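In Defense of Never Finishing the Workshop Robot

There is a robot arm in our shared workshop that has been nearly done since before I joined. It lives on a plywood bench between the drill press and the sink, and it has a laminated card taped to it that says DO NOT MOVE, a request the arm itself has honored for long stretches.

I have given it two years of Thursday evenings. In that time I have learned to crimp a connector properly, to read a motor datasheet, and to say "it worked at home" with a straight face. What the arm has learned is harder to pin down. On a good night it can pick up a cube and put it somewhere else. On other nights it picks up the cube and keeps it.

The complaint I hear most, usually from members waiting to use the bench, is that all this could be bought. They're right. For 1872 dollars, the price on the Koldale page when I last tortured myself with it, a box arrives with an arm that is stronger, quieter and better looking than ours, and it doesn't need a shim made from a library card. We've spent 2133 dollars so far, according to the shoebox of receipts, and that leaves out the pizza.

So I won't argue that building is cheaper. People who say building is cheaper have not kept their receipts. My argument is that the half-built state is the useful one, and that we ought to stop being embarrassed about it.

Consider how much of the work now goes on without any hardware at all. Our group does most of its arguing over a simulated workspace: a white table, a black arm, a few colored blocks, a tiled floor cleaner than any floor we have ever been responsible for. You can try a bad idea there before breakfast. The simulated arm has never once pinched anybody. 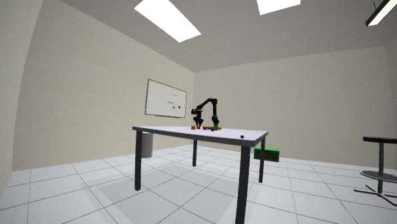

Posted Friday, May 26, 2023
By a bench-share member at the Domham workshop
Filed under: Opinion, Robots

I was against the simulator at first. It seemed like cheating, or like those people who own a very nice stationary bike. Then I noticed what somebody had bothered to put in the room. It has a whiteboard with next to nothing on it. It has a trash bin. I've been in the real workshop during a cleanup day and would have voted against including a trash bin on the grounds of realism.

What won me over was how fast the thing exposes you. A gripper hanging straight down over a small red object looks like the simplest problem in the world. There's a tray on the table and a yellow cube off to the side, and you think, fine, I'll have this wrapped up by dinner. Then you have to write down what "pick it up" means, and you discover that you have been picking things up your entire life without once reading the manual.

Our first real attempt used a motion script called Plosier, named after a cheese that one of us had misremembered. It contained 80 waypoints, all typed in by hand, and every one of them assumed that the bench was level. The bench is not level. The bench has never been level. In the simulator the table is perfect, so the script ran like a dream, and then on the actual arm it drove the gripper into the wood with real conviction. You can still see the dent. New members are shown it on the tour.

This is the part where the buy-it crowd leans back in its chair. A store-bought arm, they say, would have come with a calibration routine. Sure. And we'd have run the routine, gotten a green check mark, and gone on believing in the bench. I now own a machinist's level. I have used it on my kitchen counters, and I wish I hadn't.

The other complaint is that the machine does nothing worth doing. Moving a cube onto a tray is not a service anyone has requested. I'd point out that the same bench has hosted a ukulele, a beehive and a chess clock for cats, and that none of those had to present a business case. The robot gets asked what it's for because robots come with promises attached. We expect them to fold the laundry and then possibly take our jobs. Ours would need 10 tries at a sock, and it would need someone to hold the sock.

I find that restful — more so every year. When a headline tells me the machines are nearly here, I think of the shoulder joint, which loosens if the heat is on. Whatever is coming, it will have to get past the shoulder joint.

The current plan is a rewrite, called Ardeleanu for reasons that were clear at the meeting, which is meant to measure the bench before trusting it. It runs well in simulation. We're trying it on the arm next Thursday, with a folded towel over the dent.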